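Visit report: Vollard garment care rooms, Mar 9, 2022

Ismael Queiroz and I visited the rooms that Vollard keeps for its work on household laundry. The purpose was to compare their folding practice with ours before we revise the Drustano handling guide in June. We were received by Cleiton Dantas, who supervises the folding work and answered most of our questions at the bed.

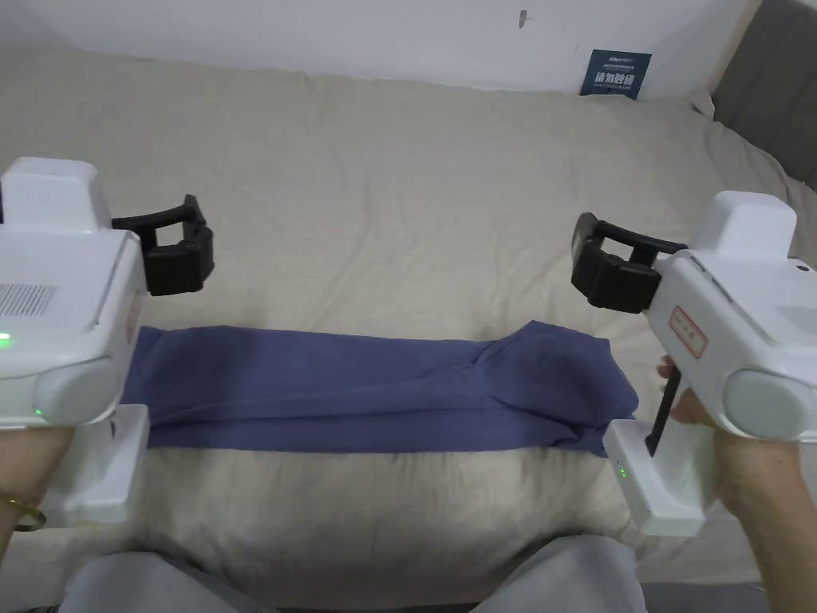
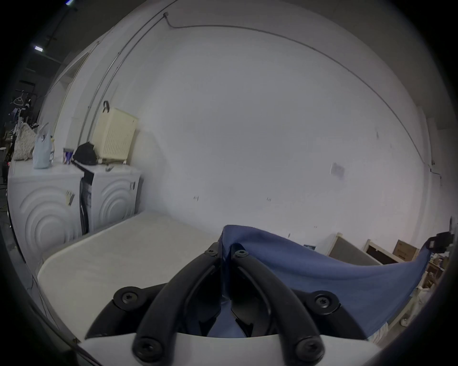

Folded dark blue cloth on a beige bed cover (first picture); blue cloth held at a corner, with white front-loading washing machines along the left side of the room (second picture).

Surfaces

Folding is done on beds as well as on tables. Dantas prefers a bed for long items because the full length can be laid out at once. The drawback is that a soft cover moves with the garment and wrinkles of its own show through thin fabric. The cover in use on our visit was beige and slightly wrinkled. A dark item is easy to see against it.

Folding

The long fold is made first and the ends are dealt with afterward. The dark blue item had one end squared off and tucked, while the other was still bunched, with loose creases. Dantas treats the bunched end as the usual weak point. His written method calls for the end to be opened, flattened from the middle outward and only then turned in. Ours calls for a single pull, and Queiroz thinks this accounts for part of our refold count.

Laundry equipment

Two front loaders stand side by side with a narrow gap between them. The tops serve as shelf space for bags. A slatted basket hangs on the wall above the farther machine, which keeps it off the floor. Clothes hang on a rack in the area beyond the wall.

Records

Vollard logged 3,509 folded items last year, of which 783 were long garments. Refolds are entered under the Pacheco code list, the same one used at Vindley. We asked for the list and for the written method. Dantas will send both.

Open points: cover material for the bed, and whether the refold entries separate long garments from towels.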